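关于我们

Grolum 是一家为中小型工厂和仓库提供工位自动化的技术公司，主要产品为双臂工作站 Cusa 及其配套调度软件 Plirnent。公司现有 40 名员工，研发、装配与测试在同一栋楼内完成。

书写类任务用于检验双臂配合：一侧夹爪持笔，另一侧夹爪固定板面。

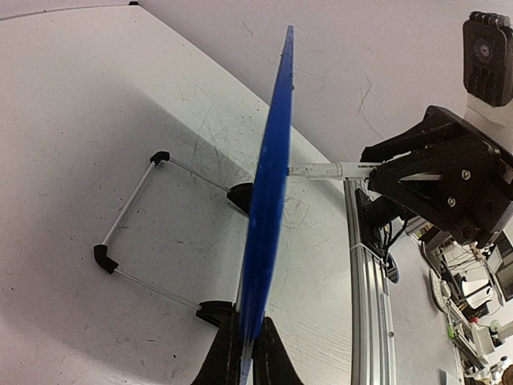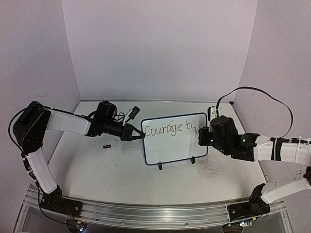
双臂工作站书写任务，白色台面，黑色夹爪。

岗位变化

工作站投入使用后，标识书写、贴签和小件摆放由机械臂执行，原岗位人员转为负责上料、示教、抽检和异常处理。每个班组配 3 名操作员，由一人兼管参数记录。操作员有权随时停机，停机后无须向主管申请即可复位。

重复抓握动作减少，但看屏幕和核对日志的时间增加。针对这一点，现场负责人 Melina Tsoukalas 调整了轮岗表，连续监看不超过 40 分钟。夹爪指尖磨损目前仍靠人工检查，尚无自动判定方法。

培训

转岗培训分 5 个单元，内容包括坐标系、夹持力设定、急停回路、示教数据整理和日常保养。课程由 Zoi Tsolakis 编写，每年二月修订。未通过急停回路考核者不得单独上岗。

客户现场部署前，须由当班操作员参与工序拆分，并在任务单上签字。任务单格式见 Plirnent 操作手册附录。

阅读 1,294　评论 5　分享 3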